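Notes from the Nellinari lab visit, October
Got in at 9:40, coffee first, then straight to the arm stations. Basket of toys and cloths at the one I was given, three boxes with round holes next to it.
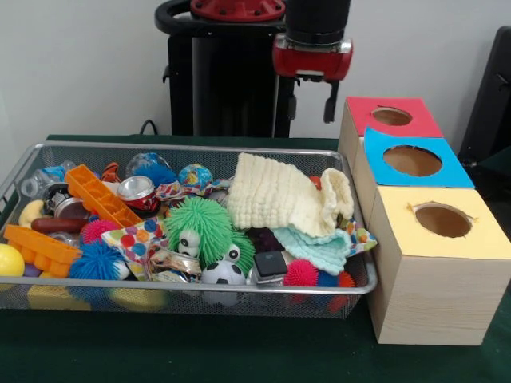

What they collect
Short episodes. Pick one thing, move it, let go, next. Stella Ogola runs the floor and says they logged 362 episodes last week, of which 29 got thrown out. Failed grasps stay in if the operator recovers – the model needs to see recoveries too. Didnt know that.

Soft stuff is the headache. Knitted cloth folds differently every time, and the shaggy green toy has those rubbery strands. Bricks and cans, much easier.

My turn
Deok-su Yang let me drive for ten minutes. Slow! Kept coming in too high. Got a ball on the fourth try, lost a cloth twice. He labels each episode right after, one line of text, plain words.

Questions I still have
– who checks the labels? Bit-na Shim does a sample, I think, need to ask how big
– same basket at the Gultgate site or a diferent mix
– target is 1,255 episodes before they retrain, no date given

Train back at 4:15. Slides from Stella to follow.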